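How Does a Note Get Passed? A Report on Handing Things Over

Term project, Communication and Everyday Life
Partner: Lieselotte Kohlhase

Why I picked this

My grandmother has a rule that you never hand someone a knife blade first, and you never hand money over with your left hand. I grew up with both and never asked where they came from. Then in May our class had to pick one small everyday habit and watch it closely, and I thought, okay, handing things over! Everybody does it all day long and I couldn't remember ever reading a word about it.

What we did

Lieselotte and I sat in the Remilik café (the one by the bus stop, good cinnamon rolls, terrible chairs) and kept a tally of every time something went from one person to another across the counter. Cups, change, receipts, a forgotten scarf, one baby. We did this over 11 visits and ended up with 217 handovers in the notebook. For each one we wrote down who let go first, whether the two people looked at each other, and whether anybody said anything.

We also talked to 24 people about rules they were taught as kids. Most of them started with "oh, I don't think we had any" and then came up with three or four while we were putting our coats on.

The moment when both people hold on

My favorite part of the whole project is that little bit of time when the thing belongs to both hands. Cups get a long one, especially full cups. Coins barely get one at all, they're more or less dropped. Thin, light stuff is the odd case, and I'd expected it to be quick, but people kept a grip on receipts and paper bags way longer than they needed to. Lieselotte thinks it's about not being able to feel the other person pull. I think she's right, but our notebook can't prove it.

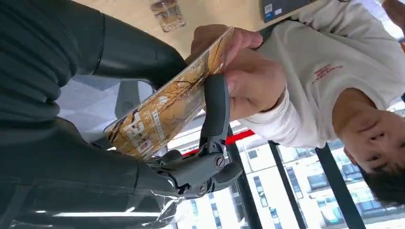
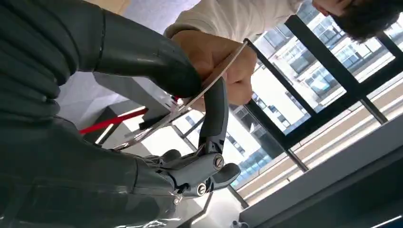

What people say while they do it

In 93 words or less (that was the limit on our poster) I would put it like this: people talk when they're not looking. If the cashier was turned toward the coffee machine, we nearly always heard a "here you go" or a "got it?" If they were face to face, a nod did the job. Regulars hardly said anything, and my neighbor Adebayo Eze, who worked a bakery counter for years, told us he could hand over a loaf with his back turned if he knew the customer's footsteps. I really wanted to test that one.

What went wrong

Our first two visits were kind of a mess. We had too many columns, and I was still writing down one handover while three more went by. We dropped the column for left or right hand, and now I'm sorry we did, with my grandmother's rule and all. Also, it was one café in one neighborhood. I'd love to see the same tally from a hardware store or a school cafeteria.

If I did it again I'd start with the interviews and let those decide what goes in the notebook. Lieselotte would like it noted that she suggested this in the first week.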